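Community fire company open house, where do we even begin?
Tiston Neighbors > Fire and Rescue

Posted by hlongwane_road, 21/10/2021

Our volunteer fire company in Tiston wants to hold its first open house in February, and I said yes to planning it! We have 2 engines and a decent sized bay. What do we need to sort out first, and how do you get people through the door in winter? 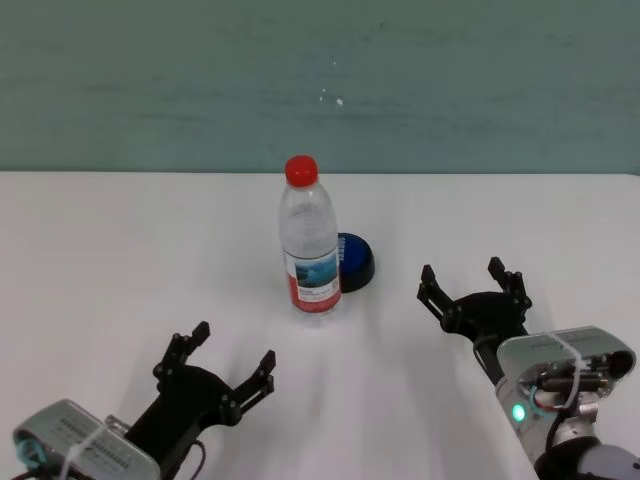

ekitcombe_engine11

Oh, you're going to love this! We've run ours in Ekitcombe for years. Call your insurer before anything else and ask about kids climbing on the trucks, then get the chief to name a crew that stays on call and does nothing else that day.
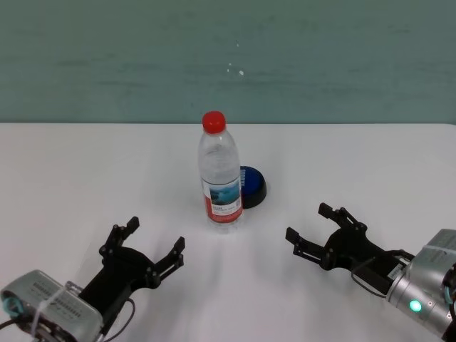

Keep one exit lane clear the whole time, with cones and a person standing there. Our best turnout was 254 people and we still got an engine out on a call that afternoon. The crowd cheered, it was great. Flyers through the elementary school beat everything else we tried.

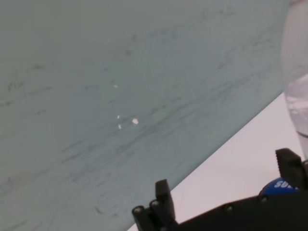 griltex_night_shift

Chili. Seriously, make chili!!

tanker600

Second the insurer call. I'd add a smoke alarm table, where folks can sign up to have theirs checked at home (we got a bunch of new members that way too).
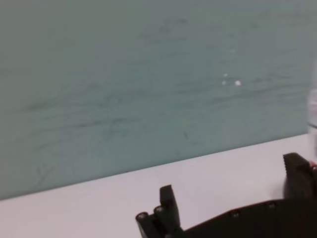 Put the sign-up sheet near the coffee and have a couple of your newer members run it, they're usually the most excited to talk. Let us know the date, I'd drive over for it!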